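Talk notes, 10/08/2023
When the arm lets go: a dropped-grip fault on the Drutley kitting line
Slot is twenty minutes with questions. Skip the Wenum section if we start late.

Opening

Good morning. I work on the Drutley cell at Imden, where we use two small arms facing each other over one table to put together personal care kits. The talk is about one fault, how long we took to find it, and what we changed.

Say up front: no one was hurt. One arm drove into the other one at low speed, a finger bent, and a servo had to be replaced. We treated it as a safety matter anyway, and I'll get to why.

What happened

We had been running for most of August with no serious stops. On the morning of the fault the left arm picked up an item, moved to the middle of the table for a handover, and went limp at the wrist. The right arm was already on its way in. It had been told the left gripper was holding still at the handover point. The left gripper was sagging into its path.

They touched, the right arm pushed, and the current limit should have stopped it. It took far too long to do that. The log shows the right arm pushing for 300 milliseconds after contact. Our limit for that was 50.

The person at the station hit the stop button. By then the finger was bent.

(Pause here. People usually ask if the stop button worked. It did. It cut power to both arms, and both arms dropped, which I'll come back to.)
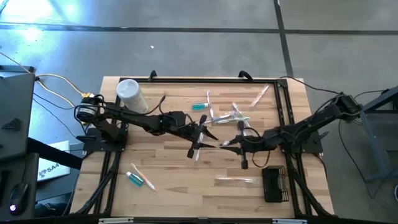 The first thing we looked at was the wrist servo, and it was fine. We swapped it, ran again, and had the same sag the next day. So then we looked at the wiring. On these arms the cables run along the outside of the links and loop at the joints, and every loop has to have enough slack for the full range of the joint but not so much that it catches on something. You can get a sense of how close the grippers come at a handover, and of the short loop hanging under the right wrist. The matching loop on the left arm had been made shorter during a repair. At full reach it pulled on its connector, and the connector lost contact for a moment.

A moment was enough. The servo lost power, came back, and started up with torque off, because that is the default.

Why the software missed it

Two reasons, and I'd like people to take notes on the second one.

First, the joint reader kept the last good position when a read failed. So while the wrist was down, the controller saw a wrist that was perfectly still and right on target. It looked like our best handover of the week.

Second, the current limit on the right arm was averaged over a long window. Someone had widened the window to get rid of false stops when the gripper closed on stiff packaging. That change was ours. It was reviewed and we approved it. It got rid of the false stops and slowed down the real one.

How we reproduced it

We ran the handover 2,000 times with the old cable and with no second arm in the cell. The wrist dropped out 34 times. With a longer cable and a clamp at the connector we ran the same number and had no dropouts. I don't claim that proves the fault is gone. It is the best evidence we have.

Changes

A failed read is now a fault. After one missed reply the other arm holds where it is.
The averaging window is back to its old length. We live with the false stops.
Cable length is written on the repair sheet and checked at full reach before the arm goes back in service.
A servo that restarts reports it, and the cell will not move until a person clears it.

Wenum supplied the clamp - mention that it is a stock part and anyone can order it.

Still open

The stop button. Cutting power makes these arms fall, and a falling arm can land on a hand. Softić, our integrator, is testing a controlled stop that brings the arms down slowly before power is removed. Until that is done, the rule is hands off the table whenever the arms are live, including for clearing a jam.

We also have no good way to tell a bent finger from a bad grasp. Ask the room if anyone has one.

Questions. Repair sheet is on the last slide, leave it up.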